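Search this journal Advanced Go

4. Do the handling rules hold up at the bench?

The Stakonville guidance asks that a shared table be cleared to one work item before an arm moves. We doubt that the rule does as much as its authors claim. Of the 42 sites Żak surveyed, 30 had adopted it, and only 10 could say what counted as an item. A three-hole punch is easy to call. A cable or a fixed rail is harder, and the text says nothing about either.

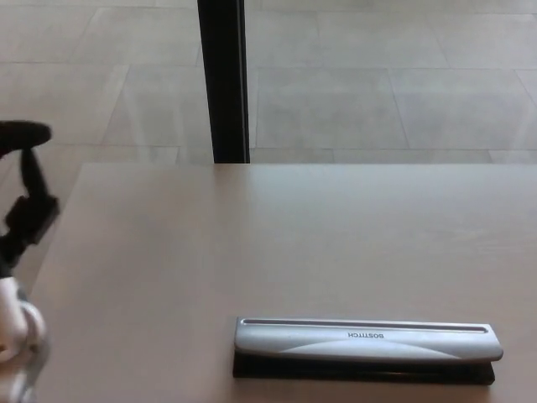

Who decides that a table is clear enough to start? Under the current wording, the operator does, with no second check and no written record.

That leaves a lot to habit. The Lei checklist adds a sign-off, but we saw no evidence that a signature makes anyone look harder. Nor does either document treat the hands themselves as objects on the table, though multi-fingered hands take up space near the edge where people reach. The stated clearance may suit a plain gripper. We would not extend it to hands without new tests.
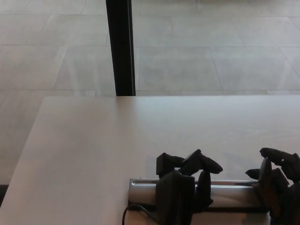 Figure 7. Two black multi-fingered hands side by side at a metal bar, near edge of the table.

Related articles
Żak, C. Sign-off sheets and what they miss
Stop distances in the Rindo trials
Who wrote the Traltdale code?

Contact the editors | Copyright Traltdale Papers | Back to top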